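Week 8 notes: teaching the arms by hand and by remote

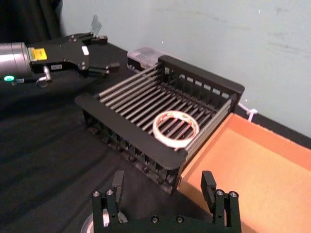 Wrist camera view: the rack, the tape roll and the cardboard tray, with both grippers.

Hi all, these are my notes from the lecture, tidied up a bit and with the parts I rushed through put back in. Bring them to the lab, please!

We've got two ways of showing the arms a task. The first is hand guiding: you put the arm into its floppy mode (my word, the manual has a longer one), grab it behind the gripper and walk it through the motion. It's great for getting a feel for where the joints run out of travel. The trouble is that your own arm ends up all over the recording, and guiding two arms at once by yourself is a proper wrestling match.

The second is remote control, and that's what we'll mostly use. You hold the pair of leader handles, the arms follow, and the joint positions get logged along with the camera views. Modupe Iyamu wrote our recording program, Skeltum, so if it freezes on you, save the log and send it to her before you restart.

The task for this lab is moving the tape roll from the rack to the tray. Sounds easy, right? Have a look at how the roll lies flat on the metal rods, though. You've got to choose where the fingers go before you come down, and if you come down crooked you'll be pushing on the rack as well. I like to stop just above the roll, line up, then lower slowly. Corey Gilchrist goes in from the side and swears by it. Try both and write down which one you'd rather repeat fifty times.

A few habits I'd love you to pick up early:

Drive from the camera views and keep your eyes off the real table. If you peek, you're using information the policy will never get, and your demos will look weirdly clairvoyant.

Don't hover. Long pauses while you think get learned as long pauses.

Park the spare arm somewhere sensible. It's in the wrist view too, and if it drifts about, that's one more thing changing from demo to demo.

Keep your fumbles! If you miss the roll and recover, label it "recovered" and leave it in. Last year's set had 1,039 demos, and Onyekachi Onuoha went back through the lot to find the recoveries. Please don't make anyone do that again. We're aiming for 2,000 this time.

Reading before the lab: chapter 2 of the Bako notes, the section on lag. Questions to me or Leonilde Frade, whose office hour starts at 3 pm.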